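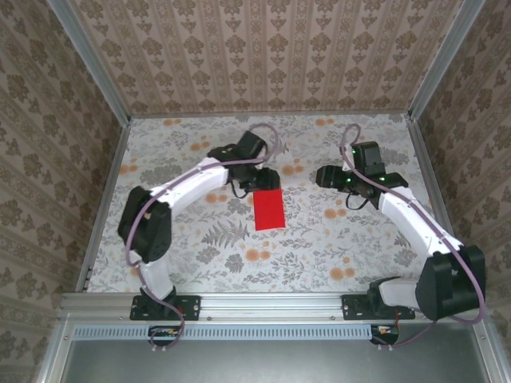

How long should a red napkin take to fold? Two minutes if it's been ironed, and most of an evening if you are me and keep changing your mind about the shape.

October, gone nine at night. Spent the time after tea on folding again. The box from Furnia came this morning, 101 sheets of plain red, and the packing slip says order 689, so at least they've finally matched the number to the right address. The last lot went to Clerosdale and sat there for a fortnight.

I want one shape that works for the supper and doesn't need a pin. The Ruppert book gives 3 that begin the same way, with a crease across the middle, and after that they go their separate ways. The first is a plain pocket. The second is a sort of fan and I don't like it. The third brings a corner down to a point, and that's the one I keep going back to.

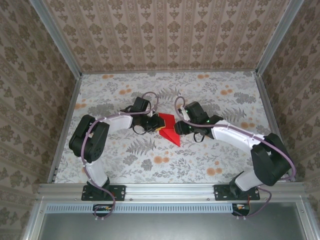

The trouble with the point is the diagonal. If the first crease is even slightly off, the corner lands to one side and the whole thing leans. I tried pressing harder, then tried marking the middle with a fingernail first – the fingernail was better. A ruler was too fussy.

Red is a hard colour for practice. Every old crease shows, so a sheet is good for a couple of goes and then it goes on the scrap pile. I might use the scraps for the name cards.

Also looked at the Clorari catalogue again. Page 368 has the same size in dark green, a bit dearer. Not ordering until I've settled on the fold.

Shoulders stiff from leaning over. Must ring about the glasses tomorrow and find the big tablecloth, which I think is still in the spare room cupboard under the blankets.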